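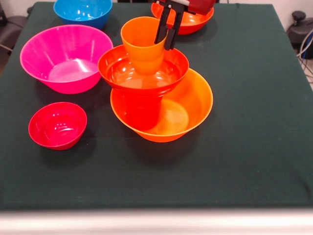 Brightly colored bowls on a green cloth.

Visit Report: Holiday Film Open Day at the Roronari

Members of the Nusholm Family Film Society visited the Roronari movie house on the first Saturday of the season. The theater opens its doors to the public once each winter, before the Christmas program begins. Our group was received at the side entrance by Clementina Amaral, program manager, and taken first to the main auditorium.

The Roronari will show 11 holiday titles this year. Most are older family pictures, with two silent shorts accompanied on the house organ. Ms. Amaral explained that families often return for the same film every December, and that the schedule is built with those households in mind. Matinees start at 2 p.m. and evening showings at 7 p.m.
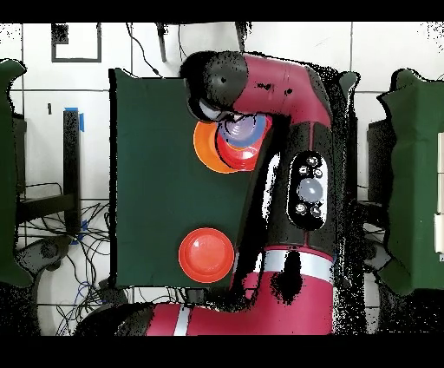

Are children admitted to the evening showings?
Children may attend any evening showing when accompanied by an adult, and the ticket price is the same as for the matinee.

The second part of the tour covered the Shakya Room, a small hall with 72 seats used for sing-along screenings. Yufang Tang, head projectionist, showed members the print store, where trailers and holiday greetings from past seasons are kept on shelves marked by decade. A short reel of snow scenes was run for the group. The sound was clear in the back row, though the heating was slow to take effect. 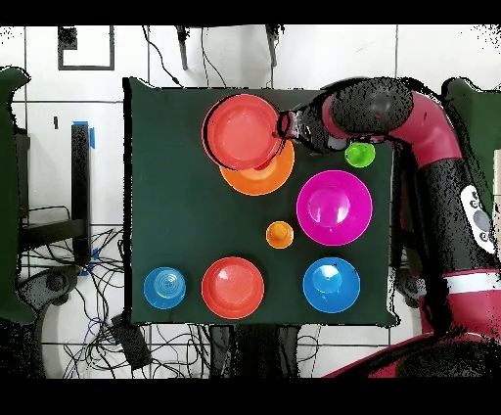 Tickets and Access

Seats for the Christmas program may be reserved at the box office or by telephone. Groups of 20 or more should apply in writing. The parking lot on Sineo Street closes one hour after the last showing.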